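Bench 2 notebook, Tuesday
Two-arm cell, plates into the tray. Carried over from the June list.

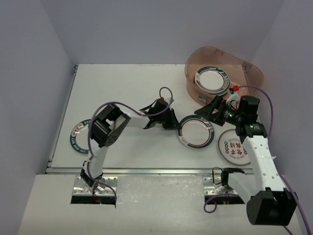 Rin Kobori's position, written in the margin of the last entry, is that clearing plates is a solved problem in any restaurant with a dishwasher line and a person feeding it, so the only number worth logging is how long the cell runs before the person has to come back. I agree with the number. I don't agree that it's the only one, as the failures are not all the same kind and the run length hides that.

Task as set: plates lie flat on the table, tray at the back on the right. Either arm may pick. A plate counts when it is in the tray and released. Leaning in the tray is allowed. Leaning on the rim of the tray is not.

Morning block, 11 attempts, 9 counted. Both misses were on the first grasp. The fingers come down at the rim, one has to get under it, and there is very little under a plate to get into. If the lower finger touches the rim from above, the plate slides and the next approach is planned from where the plate used to be. Dallus (the planner) does refresh the pose, but only after the arm has backed off to its hover height. I have asked for a refresh on contact. No answer yet.

Afternoon, same start positions, grip force setpoint down one step. Slides were shorter. Release was worse: the plate rotated in the fingers on the way over and went in at an angle. Counted under the rule, but I would not want to stack on top of it.

Print on the plates. Rin asked whether the decoration throws off the detector. Ostrowski weights come back with a stable outline on banded rims. Large lettering in the center is a separate matter and twice produced a second, smaller outline inside the plate. Rejecting anything below the minimum diameter removes it. Crude, and it will bite us the day we add saucers.

Handover between arms: not attempted. The left arm can bring a plate toward the middle, the right can take it from there, and the reach overlap is enough on paper. Collision margin is set to 9 mm and I am not going lower until the wrist calibration has been redone on both sides.

Cables. The right one needs more slack at the wrist and less at the base — at the moment it is the other way around. Re-tie before the next block. Stomex sell a clip that fits the link holes, have asked for a price.

On the larger question, which Zuvbridge will put to us again at the review: can it clear a table. It can move dry, separate plates of known size from a flat surface to a tray that stays put. Overlapping plates, no. Cutlery on the plate, no. Food, not tried. A person does the same job without looking and carries the tray away afterward.

Cycle limit for the overnight soak is set at 500 with a stop on two misses in a row. Expect the stop to come first.

To do
Pose refresh on contact, chase
Wrist calibration, left then right
Re-tie right cable
Force setpoint back up half a step, repeat morning block
Reply to Rin re: what we log. Proposal: run length plus miss type, one letter each, G for grasp, R for release, P for perception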